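Merkstead Residents' Association
Newsletter, April

Item 3: Evening condition survey of roads, kerbs and footways

Members will recall that the Association resolved at its winter meeting to carry out a survey of the estate roads after dark. The purpose was to obtain a record of surfaces, kerbs, boundary walls and roadside litter at the hour when many residents return home on foot. The survey has now been completed and the findings have been passed to Brudix, the contractor responsible for highway maintenance on the estate.

The survey was co-ordinated by Bautista Leiva, to whom the Association extends its thanks. It covered the lanes between the main gate and Falcão Road, together with the wider roads beyond. The written record contains 656 entries. Of these, 319 concern litter and loose material, and the remainder relate to kerbs, surfacing, walls, trees and lighting. Entries are arranged by road and may be consulted at the Association office during normal opening hours.

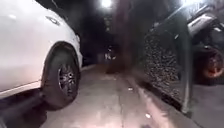
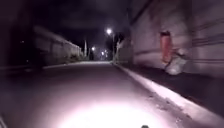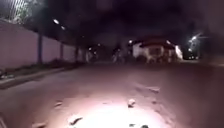
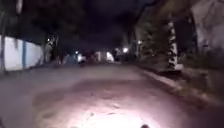

Estate roads and footways after dark. The first photograph shows the path beside parked vehicles; the other three show the open road.

The Association wishes to draw attention to the following matters.

Litter. Small scraps were recorded on paths as well as on the roads, and debris was noted along the kerb, as may be seen in the second photograph. Households are asked to tie refuse bags securely and to put them out on the morning of collection. Sweeping is at present carried out by Misteo under an agreement which falls due for renewal this year. The Association has asked that kerb edges be swept along their full length, including those places where vehicles are regularly parked.

Stones and loose material. A stone and other debris were lying on the road in the third photograph. Objects of this size are a hazard to cyclists and to persons walking with prams or sticks, particularly in poor light. Any resident who can safely move such an item on to the verge is encouraged to do so. Larger items should be reported to the office.

Parking. Drivers are reminded to leave sufficient room for pedestrians when parking beside a path or kerb. Wheels must not be placed on the footway. Where two vehicles stand close together on either side of a path, a wheelchair user may be unable to pass between them. The Association will write to the keepers of vehicles which cause a persistent obstruction.

Walls and trees. Staining near the top of the low white wall in the fourth photograph has been entered in the record, and foliage overhanging the boundary will be considered when the pruning programme is drawn up. Householders remain responsible for growth from their own gardens. The whitewash on the lower trunks of roadside trees will be renewed where it has become patchy.

Brudix has been asked to reply in writing within 3 weeks, stating which surface repairs it proposes to undertake and in what order. The reply will be displayed on the notice board by the main gate. Residents who wish to add an entry to the record should give the name of the road, the nearest house number and a short account of the defect. Forms are available from the office and should be returned there before the end of the month.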